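Search this site
Go
Print this page | E-mail this page

Workshop notebook, Friday

Second go at the beeswax finish for the Rallby stools, and I'm much happier with it! The first batch went on like cold butter (my own fault, too much wax and not enough oil). This time I melted 153 g of wax into 470 ml of linseed, kept it over the pan for 15 minutes and stirred till my arm ached.

Poured it into the old Pruditz tins and left them on the sill. It set softer than I expected, more like shoe polish, and it spreads beautifully on the ash offcuts. Still a bit orange on the pale bits, so I might try the Wimar oil next.
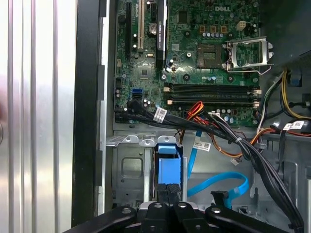
Gwil Ostrey

Rubbed out two test boards after lunch, one with a cotton rag and one with the grey pad. The rag wins, the pad drags and leaves little grey crumbs in the grain. I gave each board about 10 minutes before buffing, could probably go longer now it's chilly in here.

Rags are hanging flat on the line outside, please don't bundle them up! Need more tins from Ghumman before the next batch, the ones with lids that shut properly.

Contact | Copyright Rallby Workshop | Back to top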